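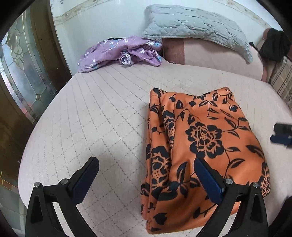
6 min read

Visiting a cloth folding demonstration with a group: how to prepare, and what to ask?

Posted in Visits and Open Days

marenka_k

Hello to all. I help with an evening class for adults who learn sewing and mending, and in December we have a visit to the open day of Zesex, in the Skinner building. They work on robots for household tasks. We are 14 persons, and our part of the program is 25 minutes long. The program says "folding with hand-held grippers, on a bed, visitors can try."

I went alone to a short preview last week, so I know a little. A person holds a gripper in the hand and works on a cloth with the two fingers of it. The cloth I remember best was a shiny orange one, like satin, with big black flowers. It was laid on a bed with a quilted cover, with a pillow and a long bolster at the far end, a normal bedroom really. I found it very interesting, but it went too fast for me and I came home with more things in my head than I could write down.

My difficulties are these:

Most of my group know very much about fabric and nothing about robots. I do not want that they stand politely and look at the machine. How do I make them ask good things?

May we bring our own fabrics? The invitation does not mention it. I have written to the visitor desk but there is no answer yet.

Two of the ladies cannot stand for a long time, and one gentleman has little strength in his fingers after an operation. Can he still try the gripper, or is it better that I tell him before?

Thank you for your patience with my English. I read better than I write.

threadbare_lou

Just go, it's fun. We went to one of these at Rurkix and my kids loved it. Get there early because parking is bad. They had cookies.

marenka_k

Thank you, I will go early. I believe Zesex has its own parking, but I will check it.

old_loom

I have been a guide at open days for another company, Jarketti, so I can tell you how it looks from our side of the table. English is also my second language, so we can be patient with each other.

First, your group is the best kind of group for such a demonstration. Engineers who visit look at the joints and the fingers. People who sew look at the cloth, and then they say something like "you picked it up on the bias, of course it pulls." I have heard this sentence, and the colleague who was showing the fold wrote it on his hand. Tell your people that their knowledge is wanted. I would say it to them in the bus, before they see any equipment.

Give each person one thing to watch. This helps more than a list of questions on paper, which stays in the bag. For example, one person watches where the fingers take the cloth: at a corner, at a folded edge, or in the middle. Another watches the layer that is under. A third watches only the face and the shoulders of the person who holds the gripper - you see there very soon if a fold is easy or hard. Afterward, in the coffee break, they have something to tell each other, and the questions come without any help from you.

About the fabric. Satin is a mean choice for folding, and I mean this as praise for the ones who chose it. It slides on itself. When you have a stack of several layers, you press on one edge and the top layer wants to go somewhere else. A big print is helpful for the visitors, though, because they can follow one flower and see where it travels during the fold. If you bring your own pieces, I would bring something with a clear front and back, a cotton that holds a crease, and a knit that curls at the edge. Small pieces are enough, the size of a pillowcase. Please iron nothing. And please bring no pins, no needles left in the hem, and no loose threads, because a thread can go into a joint. Ask the person at the door, do not put it on the bed by yourself. At our place we said yes to almost everybody who asked.

For the gentleman with the weak fingers: I would not decide this for him. Hand-held grippers are different from each other. Some close with a small lever and some need a real squeeze. Let him hold one first with no cloth in it, and let him sit if the bed is low. If the squeeze is too much, he can be the one who gives the instructions while another visitor does the fold. In my experience this pair does better work than one person alone, and there is more laughing.

For the chairs, write to the desk again and ask for them by number. "Some chairs" becomes a bench in the hallway.

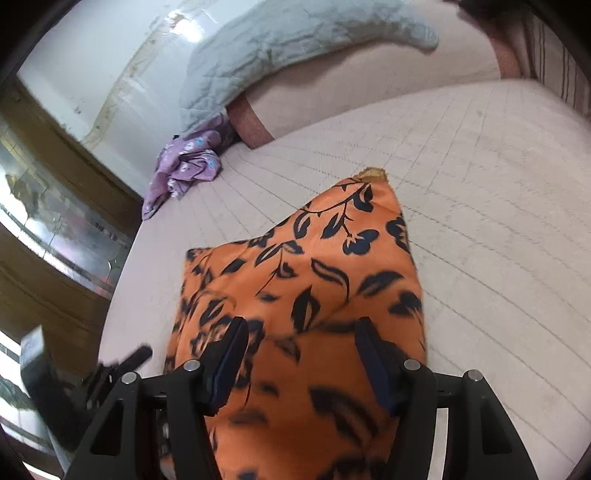
How long does each visitor need for one try with the gripper?

Plan on a minute or two for one simple fold, and a little more for a person who wants to do it again.

You can calculate from this that not everybody will have a turn in your 25 minutes, if there is also a talk at the start. I would ask the guide to make the talk short and to answer the questions while the visitors are trying. Or ask if some of your group may come back at the end of the afternoon, when it is usually quiet. After four o'clock our room was half empty.

One more point, about the start of the fold. Most visitors want to see the end, the nice square packet. But the interesting part is when the cloth lies open on the sheet and the jaws are open above it, and the person must choose where to take it. Ask the guide to stop at this moment and let your group say where they would grip. You will get several opinions and perhaps a small quarrel. For a narrow piece with a slanted side the choice is harder than for a plain square one, because there are fewer corners that match.

marenka_k

This is more than I hoped for. I will give out the watching tasks in the bus, and I already know who gets the layer that is under, she is very strict with linings. I will write again to the desk about the chairs and also about the late hour.

A small thing that I forgot. Is it impolite to take notes during the demonstration? In the preview I was the only one with a notebook, and I felt like an inspector.

old_loom

Not impolite. Guides like notebooks. Only ask before you take photos or film, the rules for this can be different from room to room, and sometimes there is a sign that is easy to miss.

patchwork_ned

Adding to this because I was at the Zesex open day last spring and the answer above is good but there are a few local things.

The Skinner building has two entrances. The one on the parking side has steps. The one on the street side has a ramp and an elevator, and you want that one for the ladies. The demonstration room was 111 then, on the ground floor, but look at the board in the lobby in case they moved it.

They asked us to put coats and bags in the side room, so keep your fabric pieces in a clear bag you can carry in.

Also somebody in our group asked "when will it do my laundry" and the guide looked tired. Maybe ask what kind of fold gives the most trouble. We got a long and good answer to that one, it was about fitted sheets.

marenka_k

Thank you, the ramp is important, I did not know of it. I will come back after the visit and write how it was with the cotton and the knit.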